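Minutes of the project meeting, Trultorlow kitchen study
Meeting opened 10.05 am, April
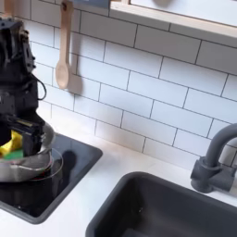
Present: Eduardo Henriques (chair), the Tavares annotation team, two from Prondura by phone. Apologies from Rolta.

1. Minutes of the last meeting
Agreed, with one correction. The sponge task was moved to the second test block, not the third.

2. Matters arising
The revised labelling guide has gone to Tavares. Section on wiping motions still to be rewritten - EH has the notes.

3. Data collection
The washing-up set now stands at 2,215 episodes. After checking, 1,926 were kept for training. Most of those dropped had a late start marker or a gap in the wrist readings. Prondura asked whether the late starts could be trimmed and put back in. EH said yes in principle, but not before the present comparison is finished, as it would change the training set halfway through.

4. Results of the contact labels comparison
Two policies were trained on the same episodes, one with contact labels and one without. Each was tried on the bowl task, in which the arm holds a sponge and has to keep it against the inside of the bowl while wiping. Across 296 trials the labelled policy lost contact less often. The gain was clear on the curved sides and small on the flat base.

Tavares pointed out that shiny steel bowls were the hardest to label by eye, and that two people often disagreed on the moment of first touch. It was agreed to take first touch from the force reading and keep the hand label only as a check.

There was some discussion of whether the result would carry over to plates. No view was reached.

5. Write-up
EH to draft the methods section. Rolta to be asked for the calibration notes - these were promised at the last meeting.

6. Actions
EH: wiping section of the guide, methods draft.
Tavares: relabel 3 batches using the force reading.
Prondura: list of episodes with late starts.

7. Any other business
None.

Meeting closed 11.20 am. Next meeting to be arranged by email.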